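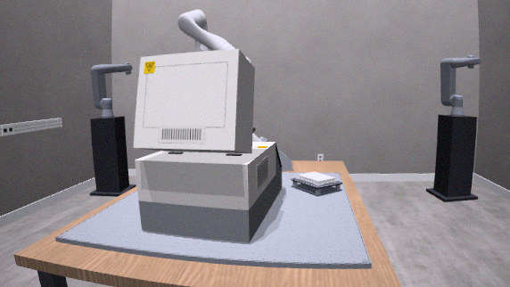 May, Thursday, 4:20 pm

Sourdough day! Fed the Mumen starter at lunch and it had already climbed past the tape line, so I went ahead and set up the rye series without waiting for Thierry. Four jars, same flour, same water, only the rye fraction changes. Jar 4 smells wonderful already -- green apple, a bit of yogurt, none of the nail polish note we had all through the last batch.

The 37 degree jar is running way ahead of the others, as Amancay said it would. I still think it goes flat and sour by morning, but I'd love to be wrong. Bubbles are big and uneven. The 20 degree jar is slow and tight and I suspect it will make the better loaf. 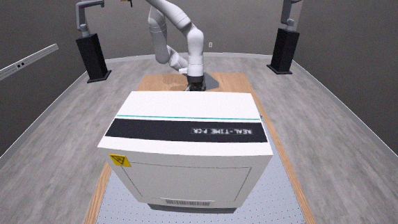

Flour is the old Tenbridge sack, down to the last scoop or so. Amancay wants to switch to Gajdoš wholegrain after this and I'm all for it, but not in the middle of a series, please! Whoever opens the new sack, write it on the lid.

pH strips are useless below 4 (I can't tell those two oranges apart). Borrow the probe tomorrow and rinse it properly, dough gets into everything.

Folded the first test dough at 1355, again half an hour later. Lovely stretch, windowpane on the second try. Salt went in late, my fault, so don't compare it with Thierry's loaf from last time.
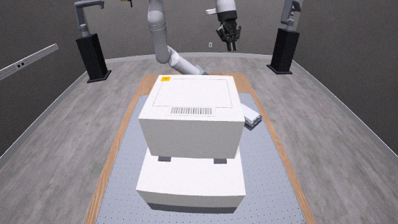
Two boxes, stacked on the table.

To do: crumb shots before anyone slices, ask Thierry where the Vuvivex notes ended up, feed the starter before going home. Bring butter.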